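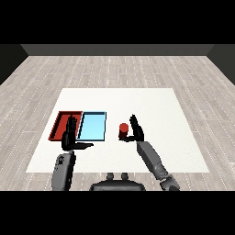 Posted by Negi in July | Filed under: simulation, manipulation, Stellavier

I've been wanting to write up the sorting task for weeks, and now the sim side is finally in good enough shape that I can! Two trays, red and blue, one red cylinder, two arms with multi-fingered hands, and a policy that has to put the cylinder in the tray with the matching color. As manipulation problems go it's tiny. I have learned more from it than from anything else I've built this year.

Everything runs in Stellavier, my little stack of scripts that started as a config loader and got out of hand. It has three parts now. Zekidance does the arm motion (both arms solved together, so they don't plan straight through each other), Cover handles resets and randomization, and then there's a logger that I keep meaning to give a real name.

The part I'm most excited about is the handoff. The cylinder can start on the right side of the mat, closer to the right hand, while the trays are over on the left. My first version let the right arm do the whole job, and it spent a lot of time at the end of its reach with the wrist in ugly positions. So I let the planner choose: one arm all the way, or pass the cylinder to the left hand. The cost function for that choice is 13 lines long and I rewrote it more times than I want to admit. What finally worked was charging for wrist angle at the release pose and ignoring it everywhere else. Such a small change, and the motions got so much calmer.

Grasping an upright cylinder with a hand like this is its own kind of fun. You want the thumb on one side and the fingers coming in from the other, and if the thumb gets there early the thing just tips over. I now close on a schedule: fingers to a light preshape, thumb in until first contact, then everybody squeezes. The contact signal in sim is very clean, almost suspiciously clean, so I add noise and a delay of 20 milliseconds before the controller sees it. Success dropped when I put that in, then came back once I slowed the thumb down.

For perception I'm cheating less than I used to. The old version read the object pose straight from the simulator. The new one segments by color from the rendered view and fits a cylinder to whatever it gets. Red cylinder, red tray, yes, I know. When the cylinder is down in the red tray the mask merges the two and the pose estimate wanders off toward the rim. Using the lighter top face as the anchor helps a lot, and I'd like to try depth next.

Last overnight run was 2000 episodes, with Cover moving the cylinder at every reset. I came down in the morning, made coffee and sat there replaying failures, of which 26 were the same bug: the left hand waiting over the trays in exactly the spot where the right arm wanted to release. Both arms politely stopped and timed out. I've added a retreat pose for the idle hand and started another batch.

Next up is a second cylinder, a blue one, and after that I want to shuffle the tray positions too. If you've done two-arm planning with a shared workspace and have opinions about how to set priorities between the arms, please leave a comment, I'd love to compare notes.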